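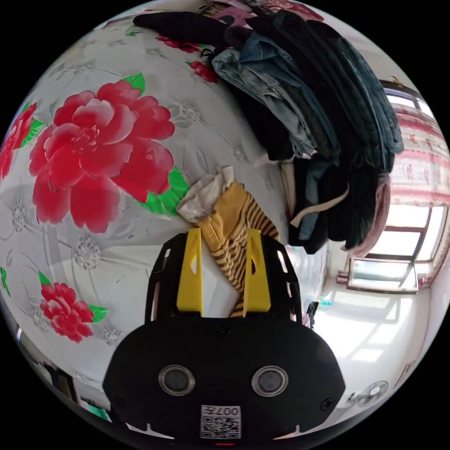 What's the best way to fold a striped jumper so it isn't creased down the front when you get it out in winter?

Lay it face down, bring each side in to the middle with the sleeve doubled back on itself, then fold up from the hem in thirds. Any crease lands at the back, where you don't have to look at it.

So ends the list's contribution to domestic science for February. The longer version follows, for those who asked and those who'll wish they hadn't.

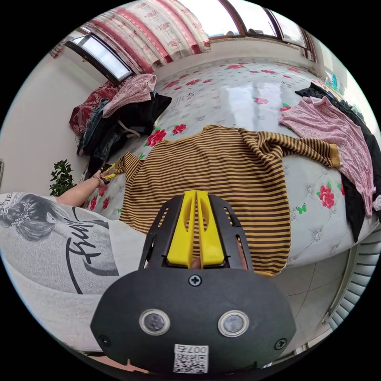
From: Myrto Alexiou
To: Skorkcombe Household List
Subject: Re: Re: folding on the bed (was: moths)

Gerasimos wrote:

> I put it to the list that the bed is the worst place in the
> house to fold clothes. It's soft, it's low, and by the time
> you've finished you've got nowhere to sleep. I bought a Pumon
> folding table for this and have not looked back. My wife looks
> back quite often, as it lives in the hallway.
>
> Also, can someone settle whether stripes should be matched at
> the sleeve? I've been doing it for years and I'm told it's a
> sign of something.
>
> Gerasimos Karamanlidis
> Bisside end

Gerasimos, I've met your table. I met it with my shin, in the dark, on the way to your bathroom.

I'm a bed folder and I'm staying one. A bed is the only surface in most houses big enough to take a long-sleeved jumper with both arms out, and you need both arms out. If you start folding with a sleeve rucked up underneath, you get a lump, and the lump sits in the cupboard till June getting more confident.

My order of doing things, such as it is. Everything goes on the bed in a heap. Jeans first, as they're flat and stupid and make a good base for a pile. Folded things go along the wall as they're done, and whatever hasn't been done stays on the side nearest me, so I can't pretend I've finished. Take hold of the jumper by the cuffs and pull it out square. Don't yank it. Knits remember. A mustard and brown stripe will tell you very quickly if you've got it crooked, and I suppose that answers your question about matching: the stripes do it for you, and you may tell whoever's been diagnosing you that I said so.

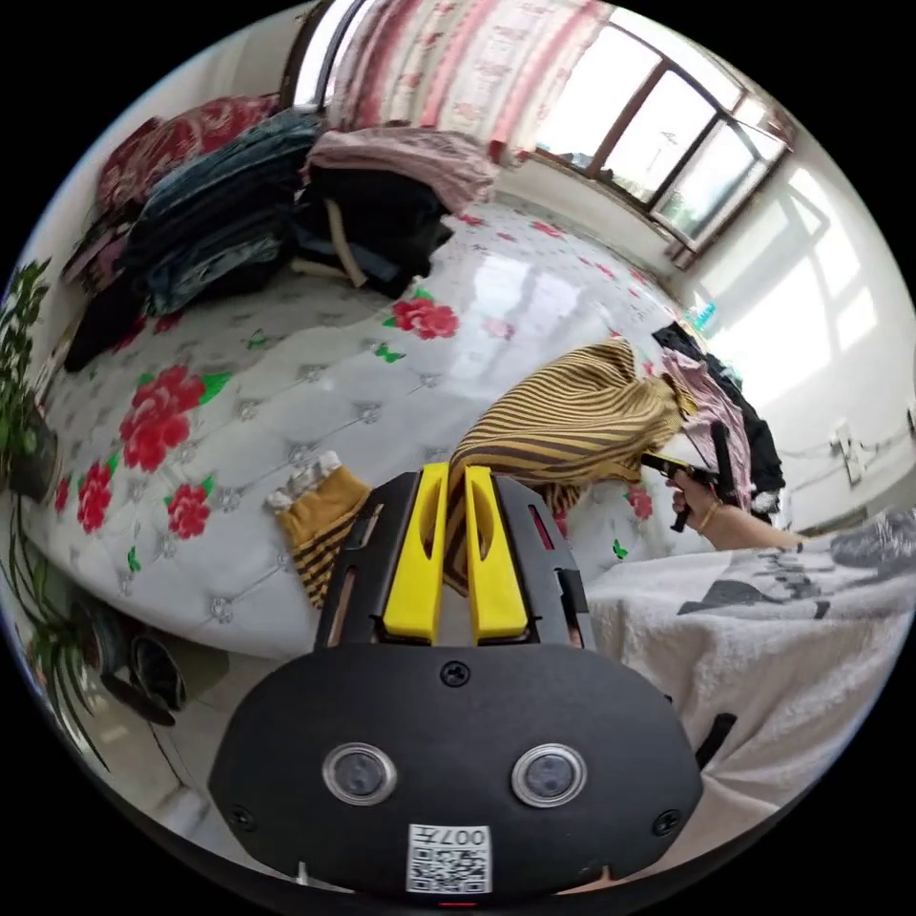
The socks are another matter. I leave them till last and then resent them. Anything with a frill at the cuff gets laid flat with its mate and folded over once, never balled, as balling stretches the top and you spend the rest of its life pulling it up outside the chemist. Plain ones can be balled. I don't have strong feelings about plain ones.

To the person who wrote off-list about a floral mattress cover and losing small things on it: same here. I've got roses all over mine and I once hunted for a hair tie for two days. The remedy is to shake the cover out before you sit down, or to own brighter hair ties.

Fluffy blankets I don't fold on the bed at all. They go over my arm, get halved, halved again, and are then shoved on the top shelf with the door closed smartly behind them. Chan Drycleaning used to give out big calico bags that were perfect for this. I've got three left and they're not for sale, so please stop asking.

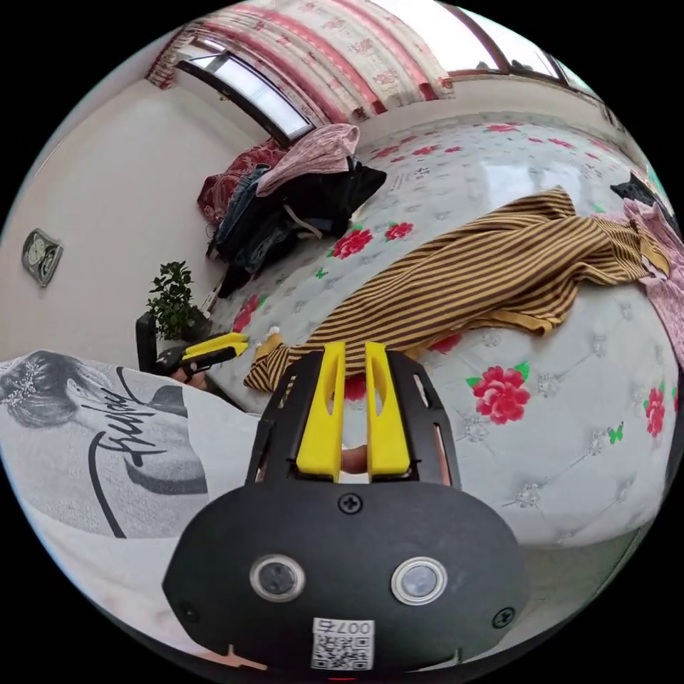

WHAT GOES BACK IN THE CUPBOARD, AND WHERE

Heavy knits on the bottom shelf, stacked with the fold facing out. Jeans beside them. Mine is only 32 centimetres deep, so if your jumpers stick out, fold the sleeves in further and try again.

Light things in the middle. Black things together, and in daylight if you can manage it, or you'll be at the window some morning at six working out which one's navy.

Cedar blocks on every shelf. Sand them when they stop smelling of anything. The moth thread is still open, by the way, and somebody owes it a reply about lavender.

Myrto

--
Skorkcombe Household List
To leave the list, reply with LEAVE in the subject line. Please trim your quotes.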